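Unit 6: Rear-End Collisions at Signalized Intersections
Course handout, instructor Girish Negi 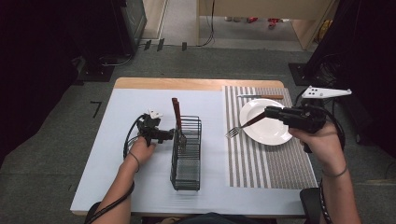
6.1 Scope
The unit covers collisions in which a moving vehicle strikes one that is stopped or slowing for a signal. Sideswipes in turn lanes are left to Unit 8.

6.2 Stopping distance
Total stopping distance is reaction distance plus braking distance. Reaction distance grows in step with speed. Braking distance grows with the square of speed, so doubling the speed gives four times the braking distance on the same surface.

d = vt + v²/(2µg)

Use consistent units. Most errors on last term's problem set came from leaving v in miles per hour.

6.3 Working data
The Sullow data set lists 2,630 reported crashes, of which 376 are rear-end collisions at signals. Records with no approach speed are marked NR — do not replace them with the posted limit.

6.4 Scene measurements
Fix two reference points before measuring anything else. Record the area of impact, the final rest position of each vehicle and the start and end of every tire mark. A mark that fades in gradually is measured from the first visible point, and the uncertainty is written beside the figure.

6.5 Problems
1. A vehicle leaves the Charbonneau ramp 200 feet from the stop line. Find the highest speed at which it can stop, with t = 1.5 s and µ = 0.7.
2. Repeat for µ = 0.4 and comment on the change.

Reading: Pelletier, chapter 4. Problems are due at the first meeting in January.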